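Ekdale Community Workroom
Monthly Walk-Through: Tables, Floor and Walkways
Checked by: Yu-na Seo
Date: May 18, 2019

Hello again, everybody. Same list as always, with my comments after each item (I know they run long, but I'd sooner write it down than try to remember it next month!).

1. Doors and walkways
OK. Both doors open all the way and the path between them was clear when I came in. The Kullen cart had drifted back in front of the fire extinguisher, so I rolled it over to the sink wall. Please leave it there, even if it means a few extra steps with the heavy boxes.

2. Floor
OK, with a comment. The mat by the back door is curling at one corner again. I pressed it down with fresh tape, but we really do need a new one, and I've put it on the Grarkerero order.

3. White worktable, top surface
OK, needs a wipe. The top is smooth and I was glad to see it, after all the fuss we had over the old one. There are a few tiny specks toward the left side, nothing a damp cloth won't take care of. Do wipe toward yourself and into your hand, please, and not off onto the floor, which is darker and hides everything until somebody is standing on it in their socks. 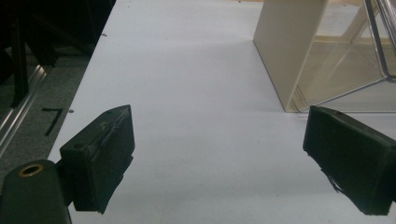 4. Cream panel on the worktable
Watch. I like having it up, and it makes a nice backdrop to work against, but anything tall and flat standing on a table makes me a little nervous. Give it a gentle push before you start, and if it rocks at all, lay it down flat and leave me a note.

5. Table legs and load
OK. I tightened 2 bolts on the window side. The Won sheet says 800 pounds for the whole table, spread out evenly, so our paper boxes are fine, but no sitting on it, and that includes me!

6. Cords and outlets
Fix. The extension cord under the window has a nick in it, so I've tagged it and put it in the office. Use the short one until the replacement comes.

7. First aid box
OK. Restocked with bandages and burn gel. The scissors are still missing, and I'd love to have them back.

Next walk-through is in June. Notes can go in my tray.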